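Self-Catering Apartments in Follcombe
May 11, 2020

The owners of Clilden House wish to inform guests of the arrangements for the coming season. The property offers four apartments, each sleeping up to six people, and has received more than 2,482 bookings to date. Reservations made in April remain valid and may be moved once without charge – please write to the office with the new dates.

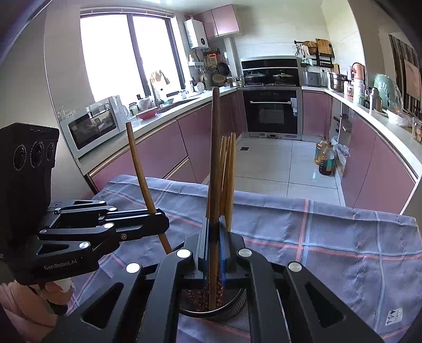

A wooden chopstick over the checked tablecloth.

Linen is included for stays of two nights or longer.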